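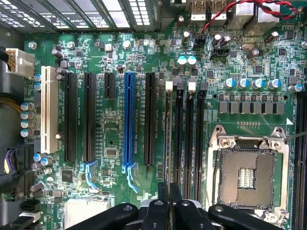
Progress report, Netach chores project, Dec 18, 2025. Short version: teardown is moving, household side is slow, money is fine through the next quarter. Bench work since August has been nearly all PC boards, same kind of job the Lecomte repair counter does by hand all day. Memory slots and an empty CPU socket are the hard part for us. Those latch tabs are small, white and black mixed, and the fingers have to come down between tall parts and wires that don't stay put. Socket contacts are exposed, so one bad touch and the board is scrap.

Numbers for the period. 1942 attempts logged on the bench, 1559 finished without a person stepping in. Of the rest, 314 were plain missed grasps. Remainder is timeouts and e-stops, breakdown in the spreadsheet. Latches good. Screws OK if the head is clean. Cables bad, still. Anything twisted or bundled and the planner stalls or goes for the wrong strand.

Household tasks (Urker apartment): folding towels works, slowly. Dishes, only the plates. Did not get to the trash bags, pushed to next period. I know that was in the plan.

Shop floor: Rirard gave us 20 shifts on the parts returns line. Used them all. Sorting by connector type went better than expcted, putting stuff back on the right shelf did not. Their people are faster then us on every single task and we should say so in the public summary.

So can it do chores yet. Some, on a fixed bench, with someone nearby. Not ready to leave alone in a kitchen or a stock room and I would not promise that for next year.

Asks:
- OK to move the leftover travel money to spare fingertips, they wear out quick
- decision on second arm, need it before we order
- one more block of shifts at Rirard

Cable plan to follow seperately, still writing it.

We use cookies to improve your experience on this site. By continuing to browse you agree to our use of cookies. Accept | Manage settings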